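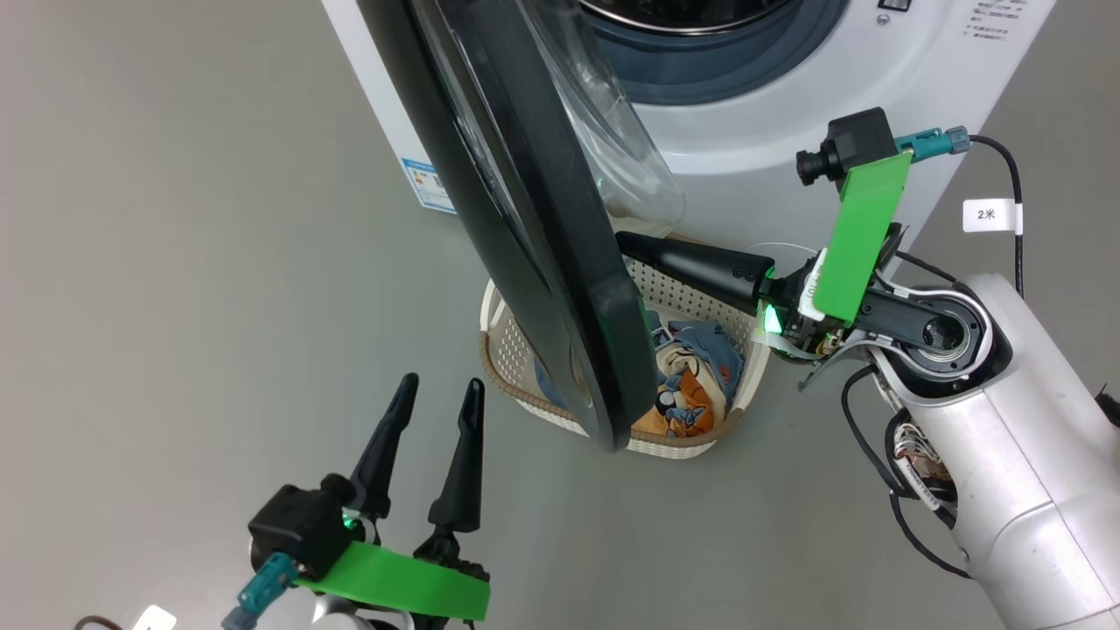
17 March 2025

Laundry day again, and I've been putting it off since the weekend because the flat was too cold to dry anything (the radiator in the hall has gone back to making that ticking noise and giving out no heat whatsoever). But the sun came round this morning and I had run out of decent socks, so that was that.

I got up, made tea, forgot the tea, made another one. Then I went round gathering everything up. There was a jumper down the back of the sofa that I'd convinced myself I left on the train in November! I was so pleased I wore it for the rest of the morning, which I suppose means it'll want washing next time.

I'm doing small loads at the moment. Mum always crammed hers until the door would barely shut, and I did the same for years, and everything came out smelling faintly of pond. Now I do a few bits at a time and they come out so much nicer, though it does mean I'm back and forth all day. The soap is the Kirui one in the green bottle, which I bought because it was on offer and now really like. It smells a bit like cucumber. I've got the refill pouch as well, 808 ml, and I spilled a good glug of it on the worktop trying to pour it in without the funnel.

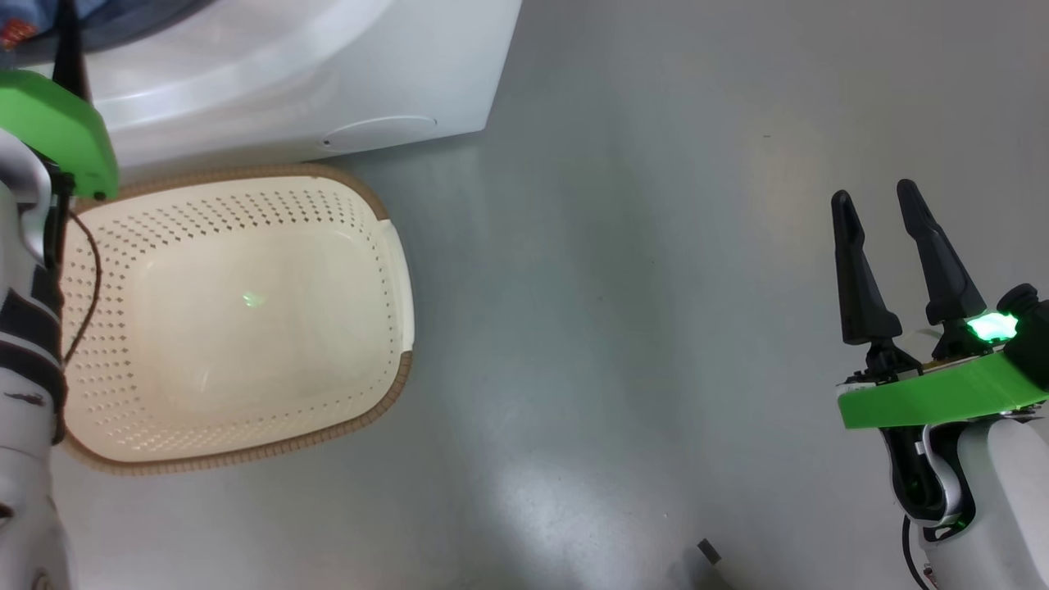
The basket with nothing in it, a rare sight.

I do love that basket. It came from Evholm when I moved in and I very nearly went for the tall fabric one with the lid, but you can't see what's in those, and I know myself, I'd leave a damp towel at the bottom for a fortnight. This one has the little diamond holes all along the sides so things can breathe, and I'm very fond of the tan edging round the top. It sits on the floor right in front of the machine and I can just scoop everything straight across. I've been thinking about getting a second so I can keep lights and darks apart, but where would it go? The hall is already full of shoes.

Witold Domański rang in the middle of all this to ask if I still had his drill. I do still have his drill. I said I'd drop it back and then we talked for ages about his new shelves, which are from Stelside and apparently came with one bracket missing, and he's had to email them twice. He's got the books propped up against the wall in the meantime. I told him to come for soup one evening and bring the instructions, as I quite enjoy that sort of thing.

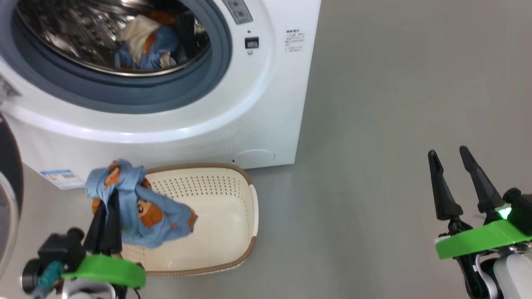

Cream thing on top, the blue with the orange patches underneath.

The light blue is my favourite of anything in the wash, with all its silly orange bits. It makes me cheerful every time I see it. I'm a little nervous about washing it too often in case the print goes, so it gets the cool setting and I turn it inside out when I remember (I don't always remember).

While I had the cloth out I gave the rubber round the door a good wipe, right into the fold. I found a hair grip and a bit of tissue in there. I ought to do the filter too, down at the bottom, but I'd have to find the flat tray first and I've a feeling it's under the seed potatoes. Tomorrow, maybe.
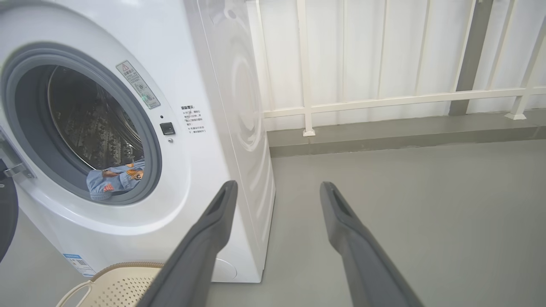
The other thing I always do is have a feel round the drum before I shut the door and walk off, as there's nearly always something left behind. Last month it was one of my good pillowcases, which then went through with a red tea towel. It's pink now. I've decided I like it pink.

Had lunch late, cheese on toast with the last of the chutney. Potus (the cat, not my choice of name, she came with it) slept on the clean towels for most of the afternoon, so those will need a shake. I read a bit, then did the ironing I'd been pretending wasn't there, four shirts and the blue tablecloth.

Must buy pegs. And chutney. And take that drill back to Witold before he rings again.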